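Threads > Food & Drink > Saved thread

ok so a few people asked how the tea stall at the allotment open day went and what I'd do differently. long one, sorry. typing this on the bus

first thing. tea for a crowd is not hard, it's just boring, and you have to start the water way earlier than you think. the urn took most of an hour to get going. I'd told everyone gates at ten, tea at ten. tea was at twenty to eleven. there was a queue. the queue was polite about it which was worse

buy the tea loose in catering bags if you can stand the mess. we had a sack of Zotetti breakfast blend and it was fine, strong, a bit dusty at the bottom. teabags are cleaner but you end up with a bin full of wet bags and wasps in it by lunch

cups. get more than you want. we went through 600 and that was with people being told they could refill. they don't refill. they put the cup down to look at a courgette and never see it again
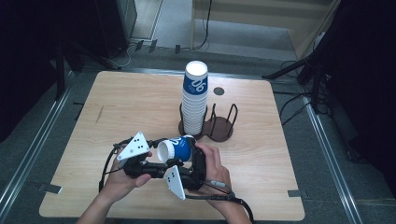
Paper cups, stacked in the holder.

which brings me to size. go small. everyone says go big so people feel looked after, but a big cup gets half drunk and left on a wall. small ones get finished and they come back and chat, and that's when they put money in the tin. more on the tin later

milk. MILK. keep it in jugs, keep the jugs in a cool box, bring them out one at a time. and oat milk labelled properly, in huge letters, both sides of the jug. we had one label facing the wrong way and a man had oat in his tea and you'd think we'd poisoned him

coffee I'd skip. really. instant annoys the coffee people and proper coffee eats a helper for the whole morning. Si-eun Ji brought her own little filter thing and did Giáp coffee with condensed milk from the end of the table and that went down brilliantly, but that was her own stock and her own patience. I couldn't have done it

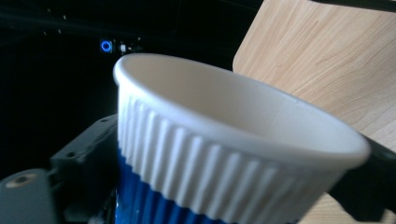 Si-eun Ji: the condensed milk does half the work tbh. one tin goes further than you'd think if you spoon it in first and pour over. and I'd do it again but only if somebody else is on washing up, my jug was never free when I needed it

noted, and yes, washing up was a shambles. one bowl, one tea towel, the towel was sodden by half eleven. next time two bowls and a pile of towels, and somewhere to hang them that isn't the gate

cake. people will bring cake if you ask early and ask them by name. ask the whole group and you get four lemon drizzles and a lot of thumbs up. I asked by name and got a ginger one, a plum one, two trays of flapjack, a thing with beetroot in that sold out first (??)

cut it before you open. cut it smaller than feels generous. write what's in it on a card, nuts especially. I had the recipes texted to me and copied them out the night before, very glad I did, must have been asked about nuts every five minutes

prices: round numbers only. we had tea at 80p for the first bit and the change situation was unbearable. scrapped it, everything a pound, cake £2, done. nobdoy complained. takings went up if anything

the tin. so we took £1,225 on the day which I still can't get over, against £1,985 for the whole thing once plant sales went in. the tea stall did more than the plants!! the plant people are being very quiet about it 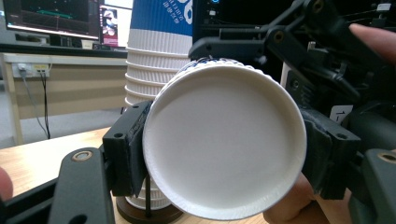
2 min read

card reader, ok. we borrowed a Vendow one and it was good when it had signal. which was by the compost bays. so if you wanted to pay by card you had to walk your tea to the compost and back. check the signal at the actual table, before the day, I can't say this enough

the urn was hired from Grindov, came with a dent and a lead about as long as my arm. bring an extension. bring tape for the extension. somebody's grandad went over ours a little bit (he's fine, he had the plum cake)

bins: three of them, and put them where people leave, by the gate, not by the table. same goes for compostable stuff, check your council will even take it. ours won't so it all went in general waste and I felt rubbish about it

shade. the table was in full sun by noon, the flapjack went soft and stuck to its own paper. there's a spot under the pear tree that'd be perfect and I don't know why we didn't use it

and have a chair behind the stall. I was on my feet til four. my knees are still cross

doing it again in September for the harvest one, pear tree this time, urn on at half eight. if anyone's local and can lend a second cool box or a long extension lead, message me pls. this is my stop

Contact | Terms | © 2023 | Back to top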